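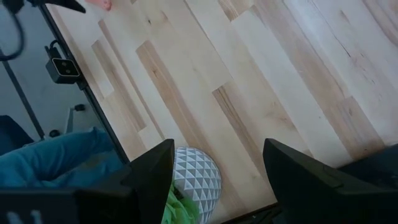 Qué hacer cuando la pinza no se abre después de una parada de emergencia

Esta guía es para quien trabaja con la pinza de dos dedos y el controlador Plimodus. El fallo lo encontramos en el taller de Werkow: se pulsa la parada con un objeto agarrado, se rearma el sistema y los dedos siguen cerrados. La pantalla muestra el código 278.

Antes de tocar nada, deje la parada pulsada y quite la alimentación del brazo. Espere 6 minutos. No tire del objeto con la mano — los dedos todavía pueden tener fuerza, y un rearme en ese momento es peligroso.

Después siga este orden:

Sujete el brazo por la muñeca, nunca por los dedos.
Suelte el freno manual con la llave de 2 mm.
Separe los dedos despacio y retire el objeto.
Conecte otra vez la alimentación y borre el código en el menú Servicio.
Haga la referencia de la pinza sin carga.

Si el código vuelve, revise el cable de la muñeca en toda su longitud. En nuestro caso estaba pellizcado junto al conector y la posición de los dedos llegaba con saltos. Lo cambiamos el 9 de diciembre.

Para la prueba use objetos ligeros, por ejemplo una pelota o una tela, y limite la fuerza al valor 400 del menú. Nadie debe poner la mano entre los dedos durante la prueba, tampoco con velocidad reducida.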